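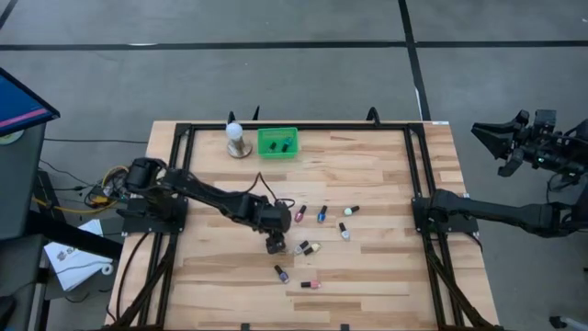
Week 6 of the manipulation module. Task: sort nail polish bottles into the green basket. Two arms, one extrusion frame, one bench.

2/ Budget is 20 demonstrations per group. Gumaro and I did 18 before lunch. Four had to be binned over a timestamp offset between the left and right joint logs. Sovel now refuses to record if the clocks disagree.

3/ Bottles lying down are the hard case. Cap and body have different diameters, so a grasp across the join twists the bottle as the fingers close. We now aim for the body only.

4/ Controller gains are still the defaults from last year's group. Wrist overshoots on short moves. Birutė halved the derivative term and made it worse, so that's been put back.

5/ Training: 2000 steps per checkpoint, overnight on the shared machine. Védís has the slot before ours and tends to run over.

6/ Start positions are shuffled by hand between runs. Sigrún wants them written down. There's a sheet for it.

7/ Pale bottles get missed more often than dark ones against the wood. Trying a fixed exposure next. Logs go up in December with the report.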